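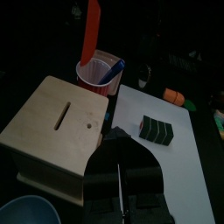
3. The Course Project and How the Students Worked

3.1 Setting

The project we describe grew out of an elective that we have now taught in more than one form, and which the students long ago started calling by the name of its software, Clisent. In the version reported in this paper, 19 undergraduates shared a single pair of robot arms over a term of 10 weeks. Most of them had written some Python before they came to us, a few had built things in high school clubs, and a good number had never touched a robot of any size. We were glad of the mix, and we tried to plan the work so that a student who was nervous around the hardware could begin with the table and the objects and move toward the arms when ready.

The central assignment, named Burnier after the lab bench on which it was first tried, sounds simple when you read it out loud in class. A team picks a short household chore, teaches it to the arms by demonstration, and then writes down in plain words what the arms can and cannot do afterward. The chores were things like moving a block from one side of a board to the other, standing a marker in a cup, or laying two small items end to end. We asked for small chores on purpose, and we must admit that we still had to talk several teams down from making soup.

3.2 The Workspace

The arms face each other across a dark table, inside an enclosure of black fabric. Students complained about the fabric in the first week (it does make the corner of the lab rather gloomy) and mostly stopped complaining once they had compared recordings made with and without it, where the difference in stray reflections was plain to see. A white board goes in the middle of the table and serves as the shared area, meaning the part that both arms are allowed to enter. Taller objects, such as the bottle and the wooden box with a slot in it, stay in a row toward the back. 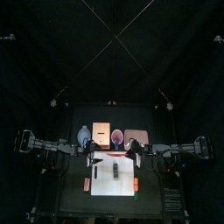

Each team was free to choose its own objects from the class bin, and we were pleased to find that the choosing turned into a lesson of its own. Teams tended to start with whatever was most colorful. After a session or two of failed grasps they came back to the bin with better questions, asking how wide a thing was, whether it would roll, and which side a gripper could reach without brushing its neighbor. One team spent most of an afternoon turning a single green block this way and that, and their written report on it was among the best we received.

We also asked every team to keep a layout sheet, a hand-drawn plan of the table with the starting place of each object. The sheets were meant as a convenience for the next team, but they ended up being the first thing we reached for when a recording puzzled us. If we were to run the course again with only one piece of paperwork, we would keep the layout sheet and let the rest go.
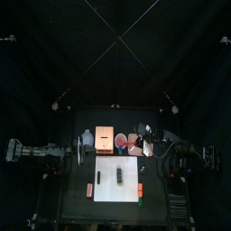

Figure 1. The Burnier workspace, with the two arms on either side of the table, a row of objects along the back, and the white board in the middle.

3.3 Recording and Review

By the end of the term the class had recorded 537 demonstrations. Review was done by the students themselves, using a small viewer called Onsri that shows the wrist and overhead cameras next to each other. Two students from a different team watched each recording and marked it as usable or not, with a sentence of explanation. When the two disagreed, the recording was brought to the weekly meeting and we all watched it together, which took longer than we had planned for and was, to our minds, time very well spent.

After review, 507 demonstrations remained. The 30 that were set aside had mostly been stopped partway through, or else began from a layout that did not match the sheet. We did not count a clumsy demonstration as a bad one - a student who fumbled a block, recovered, and finished the chore had given us something worth keeping, and we told the teams so early on to take some of the pressure off.

3.4 Grading

Grades rested on the written report and the review notes, and the success rate of the trained arms was left out entirely. We went back and forth on this for a good while. Our worry was that grading on success would push everyone toward the easiest chore in the bin, as had happened in Ritodska, our earlier robotics club project, where nearly every team wound up stacking the same two blocks. With the present scheme the chores stayed varied, and several teams chose to write at length about a chore that never worked well for them. Excerpts from those reports are given in Section 4, along with the grading sheet we handed out in the first week.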